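Werkstatt › Verpacken & Kennzeichnen › Tipps

Start Werkstatt Küche Haushalt Lager Kontakt

Etiketten dauerhaft aufbringen: Hinweise für die kleine Werkstatt

Lesezeit: 2 Minuten
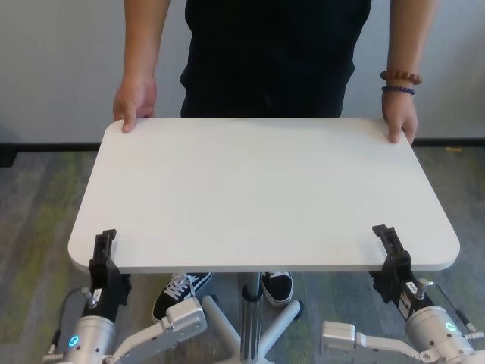

Untergrund vorbereiten

Haftklebstoffe erreichen ihre Endfestigkeit nur auf fett- und staubfreien Flächen. Glas und lackiertes Metall mit Isopropanol abwischen, Tuch nach jedem Durchgang wenden. Bei Polyethylen und Polypropylen reicht Reinigen allein nicht aus. Beide Kunststoffe haben eine niedrige Oberflächenenergie und verlangen einen Kautschukkleber oder ein ausdrücklich dafür freigegebenes Acrylat.

Temperatur

Verarbeitet wird bei mindestens 18 °C, gemessen am Behälter. Gläser aus dem Keller über Nacht in den Arbeitsraum stellen. Kondenswasser unter dem Etikett ist später als Blase sichtbar und lässt sich nicht mehr ausstreichen.

Material wählen

Papier genügt für trockene Lagerung. Für Kühlschrank und Gefrierfach PP-Folie mit Tiefkühlkleber verwenden. Thermodirektpapier vergilbt an der Sonne und wird in der Nähe von Heizkörpern grau – für Vorräte mit langer Standzeit Thermotransfer mit Harzband einsetzen. Marleny Restrepo druckt auf einem Grestel mit 2 ips; bei höherer Geschwindigkeit brachen ihr die feinen Striche im Strichcode weg.

Ansetzen und Andrücken

1. Trägerpapier an einer Schmalseite einen Fingerbreit lösen und umknicken.
2. Kante am Anschlag ausrichten, erst dann aufsetzen.
3. Von der Mitte nach außen mit einer Gummirolle andrücken, Träger dabei langsam abziehen.
4. Bei Rundgläsern Überlappung auf die Rückseite legen.
5. Vor dem ersten Waschgang einen Tag ruhen lassen.

Rollen lagern

Rollen zu 1.000 Stück liegend im Beutel aufbewahren, größere Rollen zu 2.000 Stück nicht stapeln. Austretender Kleber an den Schnittkanten verschmutzt die Druckwalze. Anbruchdatum auf den Kern schreiben.

Rückstände entfernen

Papieretiketten in warmem Wasser mit etwas Soda einweichen. Folie mit dem Föhn anwärmen und flach abziehen. Kleberreste mit Speiseöl anlösen, danach mit Spülmittel entfetten. Lösemittel auf Polystyrol vermeiden.

Text: Yurani Espinoza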